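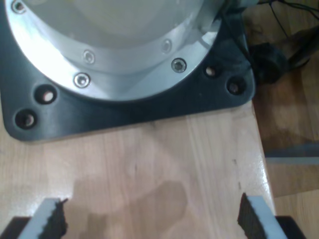
Can a robot arm do household chores yet?
Only a few, slowly, and with the task set up for it.

Robotics > Guides > Testing
3 min read

Choose one chore and fix the start position. The Vomley sheet allows 20 attempts; log every one, including drops.

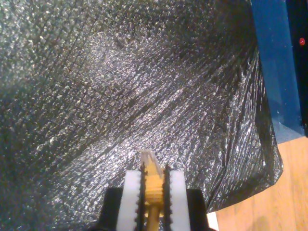
Next, vary one thing at a time: grip height, then angle, then lighting. Stop if the success rate falls below 62 per cent.

Plugs and cables are harder than rigid parts. The cable pulls on the connector, so allow 12 extra attempts. 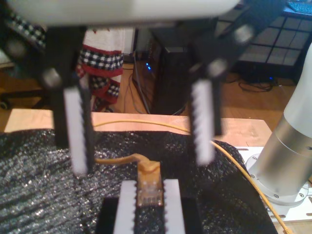 RJ45 plug with yellow boot, held between serrated pads.

Filed under: Automation at Home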